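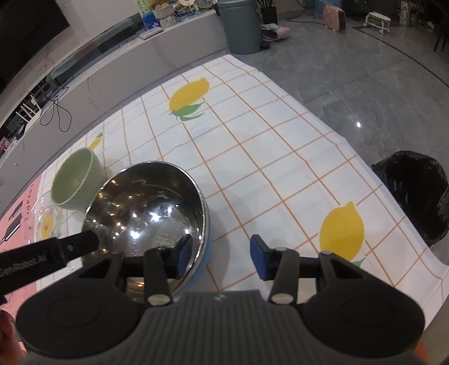
**Figure 3.** Gripper with blue fingertip pads at the inner wall of a saucepan, with a pale green bowl behind.

## 4. When does a preliminary order travel beyond the parties?

We now come to the part of the study we most looked forward to writing. Section 3 showed how often state trial courts grant temporary relief against an agency rule. The harder question is who gets the benefit of that relief. A judge may block a rule for the plaintiff alone, for everyone in the county, or for every person the rule touches, and the written order often leaves the reader to work out which one was meant.

Our sample holds 670 orders. Two of us (Ojala and Rivadeneira) read each one in full and coded its reach without seeing the other's notes. Where we disagreed, Herrera read the order fresh and made the call. It was slow work and a real pleasure, for the orders are far livelier than their reputation suggests!

### 4.1 Reach as written

In 237 orders, the text names the people protected in plain terms. These are easy to code and they make up our "express" group. In another 400, reach has to be pieced together from the motion, the bond and the wording of the final paragraph. We call this the "implied" group, and it is where the most interesting drafting turns up. The remaining 33 could not be coded with any confidence and are left out of what follows.

The Flunton zoning dispute shows how much can hang on one phrase. The order there barred the town from applying its new permit rule "to applicants in the position of movant." The town read this as covering one landowner. Every other applicant in the queue read it as covering them, and the clerk's office took filings on both readings until the judge issued a two-line clarification. We coded the original order as implied and the clarification as express.

*Bustos*, a licensing case, runs the other way. The judge wrote nearly a page on why relief should stop at the named plaintiff, then signed a proposed order, drafted by counsel, that stopped enforcement altogether. Faulkner (2016) has argued that proposed orders shape outcomes more than opinions do, and *Bustos* is a lovely piece of support for her view.

### 4.2 Does the bond tell us anything?

Sastry's earlier work suggested that bond amounts rise with reach, as a broader order puts more at risk if it was wrongly granted. We expected to find the same pattern and did not. Bonds in the implied group vary wildly, and many judges waive them when the defendant is a public body. Starkbridge County judges waive them almost as a matter of habit – a local custom we would love to see someone trace.

What does track reach is the length of the hearing. Orders that followed live testimony were more likely to spell out who was covered, and this held when we set aside the longest hearings. We read this modestly. A judge who has heard witnesses may simply have had more time to think about the people outside the room, or the lawyers may have pressed the point. The transcripts we obtained, 3,198 pages in all, are rich enough to help separate these accounts, and we take them up in Section 5.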